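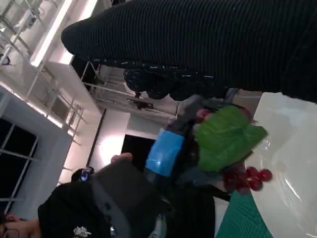 Work permit renewals: changes to our intake from April

Clients of the Sovent office who hold an employer-sponsored work permit should note two changes to the way renewal files are opened and tracked.

The first concerns timing. We now open a renewal file six months before the expiration date printed on the permit. The earlier practice was to open it at 90 days, and that left little room when a sponsor needed to correct a job title or a wage figure. The expiration date on the permit controls. The date on a visa stamp in the passport is a separate matter and should not be used to plan a renewal.

The second concerns documents. Sponsor letters must state the job title, the work address, the weekly hours and the current rate of pay. Letters that give only a start date will be returned. If the work address has changed after the last approval, even within the same city, tell us before the letter is signed. A change of site can require an amended filing, and that filing has to go in ahead of the renewal.
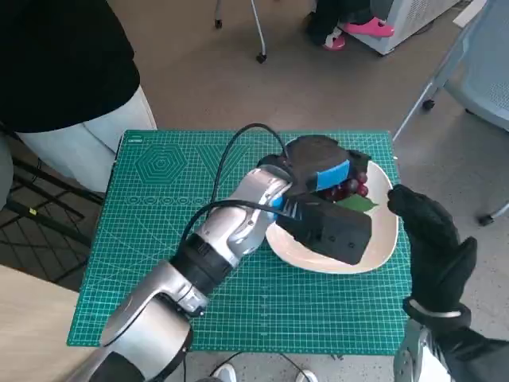 Cutting mat on a tabletop.

Pay records should cover the most recent full period and match the rate in the letter. Where overtime or unpaid leave makes the totals differ, attach a one-page note from payroll. Scans must be in color, with all four corners of each page showing. Phone photos of passports are accepted if the bottom two lines can be read.

Files for the Rerham and Isberg offices will be handled on the same schedule. Clients

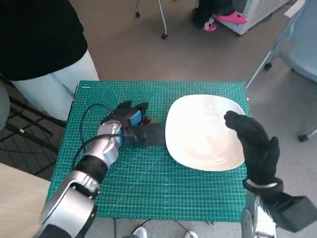 who have already sent papers to either office do not need to send them again. Case status for all three offices is posted in Tamuno, our client portal, under the Filings tab. A status of "Received" means the packet has been logged and has not yet been reviewed.

Travel while a renewal is pending should be cleared with your case manager before tickets are bought. Form 19, our internal travel sheet, can be downloaded from the same tab.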